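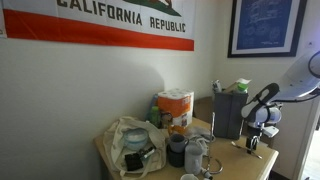

Arm at the mug table, cable still on the outside of the housing.

30th March

Wrist joint was noisy again on the way down, so I did the full check before running anything. Padded part near the wrist had worked slightly round; straightened it and nipped it up. Fingers wiped, tips checked against the straight edge, both fine. One tip screw took a quarter turn.

Cable: Edivaldo Frota wants it moved inside the loop clips from Skiltuvstead. I'd leave it until April – there is enough slack for the reach to the bin and I don't want to redo the tool offset twice in a fortnight.

Offset redone anyway after the screw. Touched off 3 times, all agree. Speed held at 40 per cent until the noise is sorted.

Cycle counter was past 2000 since last grease. Taşdemir say the joint can wait, but the tube is in the drawer and it's a short job. Doing it next, power off at the wall first.

To do:

- grease wrist joint, reset counter
- order spare tips from Etetti, 3 pairs
- ask Prilville about their cable routing
- put the torque driver back on its hook – it was in the wrong drawer again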